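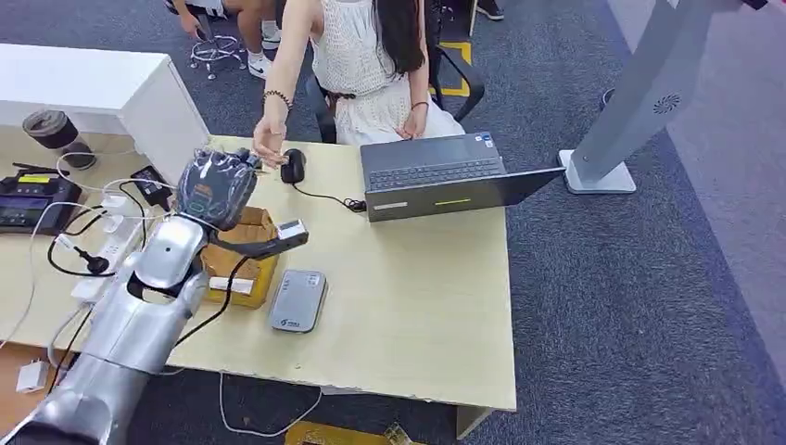
Two hands, one arm, too many cables

I spent most of June working out which of two hands to keep on the left arm. The Stetsiuk is the one we already had. The Gevov came on loan from their office in Skarkstead, with a connector kit and a manual that stops halfway through the calibration chapter. Yurii Stasiv wrote the driver for both, so any complaint about latency below is partly a complaint about Yurii, and he has read this post.

Test set

I used 19 objects from the shelf in the workshop, with 50 grasp attempts per object and per hand. They range from a glue stick to a full bag of rice. The arm started from the same pose each time and the object was put back on a pencil mark. A grasp counted if the object was lifted clear of the surface and held until the controller reported the end of the move. Anything that slipped and was caught again counted as a failure, which cost the Gevov more than the Stetsiuk.

Closing speed

The Gevov closes faster. For rigid objects this makes no difference to the result, but it shortens the cycle and I noticed it over a long afternoon. For soft objects it is a drawback. The rice bag bulges before the force limit trips, and by then the thumb is in the wrong place. Lowering the speed in the config file helps. Lowering it in the web panel does nothing, because the panel writes to a key the firmware ignores. I have reported this.

Force feedback

The Stetsiuk gives motor current per joint and leaves the rest to you. The Gevov gives an estimated fingertip force, already filtered. The filtered value is pleasant to look at and arrives late. After a few evenings I went back to raw current on both and set thresholds by hand for each object. This is dull work but it only needs doing once.

Thin objects

Neither hand is good at anything flat. The steel ruler was the worst item in the set: the Stetsiuk managed it 2 times out of 50 and the Gevov not at all. Sliding the ruler to the table edge first would solve it, but that is a planning change and I wanted to compare hands.

Wrist camera

Both hands were run with the same small camera at the wrist, on a Musonis controller board. Mounted close in, it sees the fingers well and loses whatever is directly under the palm. Mounted further back, it sees more floor and a good deal more forearm. I settled on the further position. The forearm is always in the same part of the picture, so it can be masked, whereas an object hidden by the palm is simply missing. Carpet was harder than I had expected. A speckled pile gives the feature matcher plenty to hold on to and most of it is useless, so I now take the corners of the yellow floor tape as references and throw the rest away.
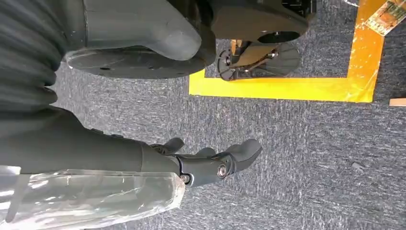
Cabling

The Gevov needs its own supply and a separate data lead. The Stetsiuk takes both through one plug. On paper this is a small point. On an arm with a rotating wrist it means one more loop that can catch, and it did catch, twice, both times on the elbow joint. I have since moved the loop inboard and fixed it with hook-and-loop strap - cable ties were too stiff and pulled on the connector at full extension.

Results so far

Leaving out the ruler and the rice bag, the Stetsiuk held 71 per cent of attempts. The Gevov was slightly ahead on round objects and slightly behind on boxes, and the overall gap is smaller than the difference between my first and second runs with the same hand. I would not buy either on the strength of that figure.

For now the Stetsiuk stays on the left arm, mainly for the single plug. The Gevov goes back at the end of the loan unless the panel bug is fixed before then. Yurii wants to repeat the soft objects with his new current limiter, and I have left the thresholds in the repository under his name.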